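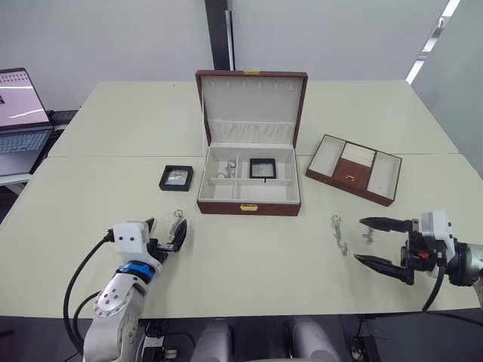 Cloltov Finger Set for Parallel Grippers – Product Page and Snag Fault Notice

March
By Thandeka Joubert, Nusteck Application Support

Status: on sale. Notice open. Read the section "Snag fault" before using the set on chain, cord, strap or wire.

The Cloltov finger set is a pair of long tapered fingers with a crosshatch grip surface, made for electric parallel grippers on light two-arm cells. It replaces the stock fingers on grippers that use the Nusteck slide plate. The taper lets the tips reach into shallow trays and partitioned boxes where a square finger would hit the divider before it reached the part. The grip surface is cut in a fine diamond pattern and holds small metal parts at low closing force.

The set was sold at first for connectors and small hardware. Most orders now come from shops handling small finished goods, and the fault covered on this page was found in that kind of work.

What is in the set

Fingers, left and right, black
Mounting screws and thread locker
Setting gauge for tip alignment
Printed torque card

The set doesn't include the slide plate or the camera bracket. The camera bracket from the earlier set fits without changes. Cable routing is up to the integrator, but leave enough slack for full wrist rotation and keep the loop clear of the open fingers.

Compatibility

The fingers fit any gripper with the Nusteck slide plate. They run with Zornitz motion software in either position or force mode. Force mode is strongly preferred. In position mode the gripper will close to the commanded width and report success whether or not anything is between the tips, and a thin part can be lost without any message in the log.

Grippers with the older round plate need an adapter. With the adapter the tips sit further out and the tool center point must be taught again. Don't copy the value from the stock fingers.

Snag fault

The fault was reported by Maluleke, a packing contractor that runs a two-arm cell loading jewelry boxes. Each box has a hinged lid with a gathered fabric pocket and small hooks along the top for necklaces, and a tray divided into compartments. The arms pick rings, chains and small display cases from the table and place them in or around the box.

During acceptance the cell ran 145 placements. Rings and display cases gave no trouble. There were two events, both with flexible items.

Event one. The gripper had placed a chain and opened. A link stayed caught in the grip surface near the tip of one finger. The arm retracted at normal speed and took the chain with it. The chain came off in mid travel and landed on the table. The controller logged a good placement because the fingers had reached their open width.

Event two. The item was a braided cord with a metal clasp and a thin strap. The gripper held the cord while the strap was anchored toward the lid. The arm continued its move and the strap went tight. The force limit in the program had been set for picking rigid parts and didn't act on a slow sideways pull. The box moved on the table, the lid turned on its hinges, and the second arm, already on its way to the tray, touched the edge of the lid. Essam Benkirane was at the cell and used the stop button. No one was hurt. The hinge was bent and the box was scrapped.

The second event is the reason for the notice. A dropped chain is a quality problem. A tethered part can bring the fixture into the path of the other arm, and in a cell without fencing it can also bring it toward a person.

Cause

Inspection at Nusteck found three things that act together.

The crosshatch runs all the way to the edge of the tip with no relief. Fine links and loose strands can hook over the last row of the pattern as the fingers open. The effect is worse on fingers that have seen use, as wear along the top edge leaves a slight burr. The fingers returned by Maluleke had 542 hours on them and the burr could be felt with a fingernail.

The gripper reports width. It has no way to report that an item is still hanging from one finger after release. The wrist camera can see it, but the stock Zornitz placement routine takes its last picture before the fingers open.

The collision setting in the stock routine looks for a sharp rise in joint current. A strap going tight over a long slow move gives a gentle slope and stays under the limit.

None of these would be a concern with rigid parts, and the set remains approved for them without changes.

Typical case of a tethered hold, cord in the tips and strap running tight toward the lid:
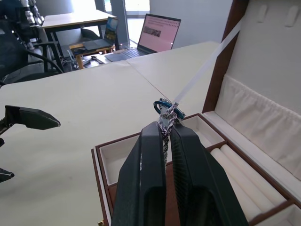 Required changes for flexible items

Apply all of the following before running chain, cord, strap, ribbon or loose wire. They apply to both arms, even when only one arm handles the flexible item.

1. Deburr the tips. With the gripper powered off and the arm parked, run the supplied stone along the top edge and the inner edge of each finger. Two light passes are enough. Don't round the corner, or small rings will tip when gripped. Wipe off the dust. Users who bought the set before the notice can request a stone at no charge.

2. Change the release. Open the fingers fully, hold position, then close halfway and open again before retracting. The second opening clears most hooked links. It adds a little time to each placement.

3. Retract slowly. Use the reduced speed profile until the tips are above the top of the open lid. The profile is called "soft exit" in Zornitz and is off by default.

4. Take a picture after release. Move the image step to follow the second opening. Reject the placement if anything crosses the space between the fingers. Check the rule against your own parts, as a chain lying on the table behind the fingers can look like one hanging between them.

5. Turn on the drift limit. It compares joint current over the whole move and stops the arm on a slow pull. Set it with the actual item held and the far end fixed by hand clamp, never by a person's hand.

6. Fix the box down. A low fence on the table or a mat with enough friction will do for light boxes. Leave room for the lid to open all the way.

7. Lock the shared zone. Only one arm may be over the box while a flexible item is being released. The other arm waits outside the lid line with its fingers closed. If the waiting position is also over the tray, the lock is of no use, so check this by jogging the arm there at low speed.

Step 7 is the one most often skipped. At Maluleke the zone lock was present in the program but had been drawn around the tray only. The raised lid stood outside it. When redrawing the zone, use the outline of the box with the lid open and add the length of the fingers on every side. The view from the wrist is the best place to judge this, with the fingers open over the compartments and the other arm jogged to its nearest planned point.
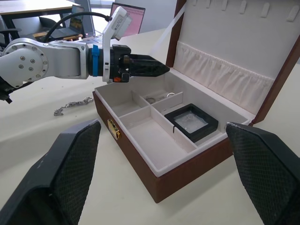
If the other gripper can be seen over the box from that position, the zone should be treated as shared, however high the arm is passing. Height clearance alone isn't accepted under the notice. An arm that stops on a fault may sag slightly when the brakes engage, and the item it is holding will hang lower than the tips.

Recovery after a snag stop

Don't press resume. The stock resume command finishes the move that was interrupted and will pull on the item again.

Leave the cell stopped. Look at both arms and find where the item is caught before touching it. Support the box with one hand, outside the jaws. Release the gripper from the pendant in steps. If the item doesn't fall clear, lift it off the grip surface with a plastic pick. Don't cut a strap or cord under load. Jog the arm straight up, then return it to the home position through the menu. Check the lid hinges and the tips before restarting.

Two people shouldn't work on the same recovery from opposite sides of the table with a single pendant between them.

Results after the changes

Maluleke has been running with all seven steps in place for some 2 months. Mandla Pretorius, who maintains the cell, has reported no tethered moves. Chains still catch now and then, and the post-release picture has rejected them. Nusteck considers the fault contained but not closed.

A revised finger with a smooth band at the tip is being tested. It holds chain well and is less sure on thin rings, so it may be sold as a separate part. No release date has been set.

Care

Brush the grip surface at the end of each shift. Inspect the top edge under good light every week and stone it as needed. Replace both fingers together – a new finger against a worn one will pull thin parts to one side. Don't coat the tips with rubber spray or tape. Tape edges catch links more readily than the burr does.

Comments

Nobuhle Buthelezi
Does the double opening work with the round plate adapter? Ours shudders a bit on the second stroke.

Thandeka Joubert
Yes, but lower the opening speed for the second stroke. If it still shudders, check the adapter screws against the torque card.

Thodoris Raptis
We had the same thing as event one with thin ribbon on gift boxes. Stoning helped more than the release change did. Please put the soft exit setting on by default, I missed it for weeks.

Essam Benkirane
On step 5, our drift limit tripped on the cable loop at the wrist, which was tied too short. Worth checking that before raising the limit.

Nobuhle Buthelezi
Screws were loose. Fixed, thanks.

Related items

Nusteck slide plate, standard
Round plate adapter
Cloltov finger set, short
Wrist camera bracket
Tip dressing stone
Notice: retaught tool center point after finger change
Zornitz zone lock setup sheet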